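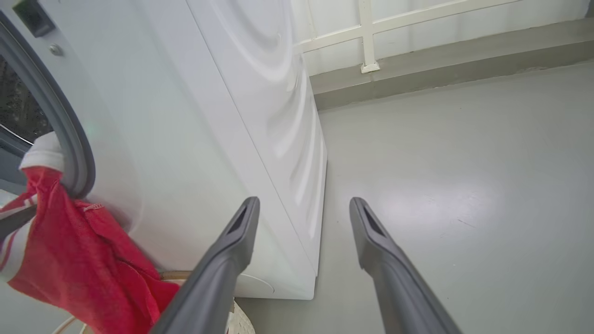

A red garment hanging from the door of a washing machine, with a robot's two gripper fingers close by.

Learn > Machines and Us > Rules for Robots

Filed under: Technology, Ages 8 to 12

Why do robots have rules?

You have rules for crossing the road and rules for using scissors. Robots that work near people have rules too. Some of these rules are built into the robot. Others are for the grown-ups who design it, test it or share a room with it.

A robot doesn't know that a rule is a good idea. It follows its program. If the people who wrote the program forgot something, the robot will forget it as well. So before a robot is allowed to help with a job, people sit down and think about all the things that could go wrong.

Laundry is a useful job to think about. It sounds easy, but a washing machine has a heavy door, a drum that spins and a rubber seal that can pinch. Clothes are soft and change shape every time you touch them. There might be a cat asleep in the basket.

Step one: look for hazards

A hazard is anything that could hurt someone or break something. The people who plan a robot's work make a list of hazards before they start. This is called a risk assessment.

At the Vestham workshop, the team writes its list on a big sheet of paper. Each hazard gets a score out of 10 for how badly it could hurt someone, and another score for how likely it is to happen. A sock left on the floor gets a low score. A finger caught between a robot's arm and a machine door gets a high one. The high scores have to be fixed first.

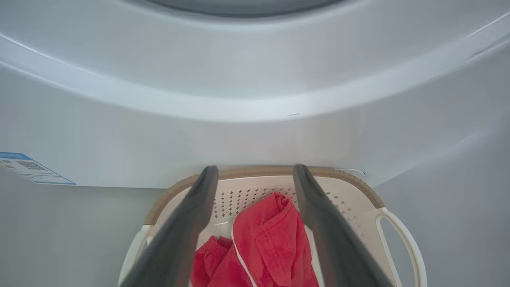
There are three main ways to fix a hazard. The best way is to take it away completely. If a sharp corner could scratch someone, you can make the corner round. If you can't take the hazard away, you can put something between it and people, such as a fence or a cover. The last way is to warn people with a sign, a light or a sound. Warnings are the weakest fix, as people get used to them and stop noticing.

Step two: slow and gentle

A robot in a factory may lift car parts behind a tall fence. It can move very fast there, because people are kept out while it is working. A robot that shares a room with people needs different limits. It has to move more slowly and push less hard.

Many of these robots can feel when they bump into something. The motors in the arm notice that they are working harder than they should be, and the robot stops. People test this over and over with a soft pad that measures the push. The workshop's laundry program, which is called Jelby, had to pass 60 bump tests before anyone was allowed to stand next to it. If one test failed, the team fixed the problem and started again from the first test.

Gentleness matters for clothes too. If a sleeve is caught and the robot keeps pulling, the sleeve can rip. A good rule is to stop pulling when the cloth stops moving. 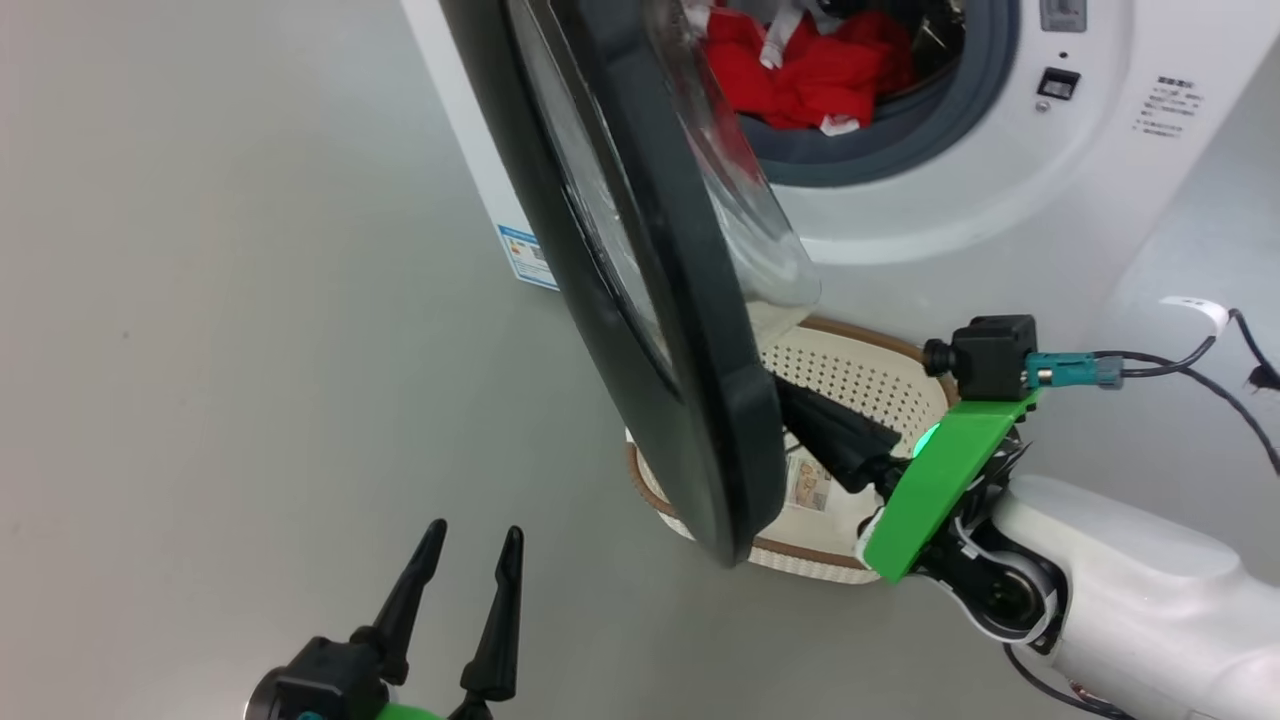
Step three: a way to stop

Every robot that works near people should have an emergency stop. It is usually a big red button, and it has to be easy to reach. Pressing it stops the robot straight away, even if the robot is in the middle of something. The robot must not start again by itself when the button is let go. A person has to check that everything is safe and then switch it on.

Clive Whiteley, who trains new workers at Vestham, makes everyone press the button on their first morning. "I want them to know what it feels like," he says. "You shouldn't be working out how the button goes when you're in a hurry."

Step four: check and write it down

Robots wear out. Screws come loose and cables get rubbed. The team checks the arms for 5 minutes each morning and does a longer check after every 3000 movements. They write down what they found, even when they found nothing wrong. If something breaks later, the notes can help to show why.

What is a standard?

When many people agree on the same rules and write them down, the result is called a standard. Experts from lots of countries work on robot standards together. That way a robot built in one country can be used safely in another. Standards are updated when people learn something new.

Rules for you

If you visit a place where robots are working:

Stay behind the line on the floor.
Ask before you touch anything.
Tie back long hair and tuck in loose scarves.
Don't assume a robot is switched off when it is standing still. It may be waiting for its next instruction.
If you see something that worries you, tell an adult right away.

Words to know

Hazard: something that could cause harm.
Gripper: the part of a robot that holds things.
Risk assessment: a careful look at what could go wrong and how to prevent it.
Standard: a set of written rules that many people have agreed to use.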